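SLAM pose drifts on a plain white tabletop - is it my tuning?

Posted in Perception and Tracking, March 17, 2018

Amber Maes
I'm running visual-inertial tracking on a hand-held gripper, fingers always in view, over a pale table. Pose is fine until I get close to the surface, then it slides off sideways. The Velalmont docs say to raise the feature limit and it "will recover". I set it to 242 and saw no change. I doubt the docs.

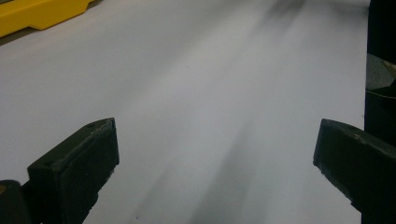
Wrist view near the table, gripper open, yellow part at upper left.

Do I keep tuning or is the tracker just bad?

clesville_dan
Update to version 3. Fixed it for me.

Van Leeuwen
I wouldn't count on an update. Raising the limit only makes the detector scrape up weaker corners, and on a blank surface those are soft shadow edges. Shadows can move when your hand does. Your strongest corners are probably on the fingers, and they travel with the camera, so the tracker is being told it's standing still.

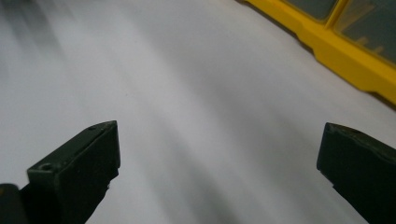
Mask the fingers first, with a fixed polygon and a margin of 11 pixels. Then plot the inliers per frame and see what is left. If it's only the yellow plastic, no setting will save you - put some printed texture on the table. I'd also distrust any drift figure that comes without a loop back to the start pose.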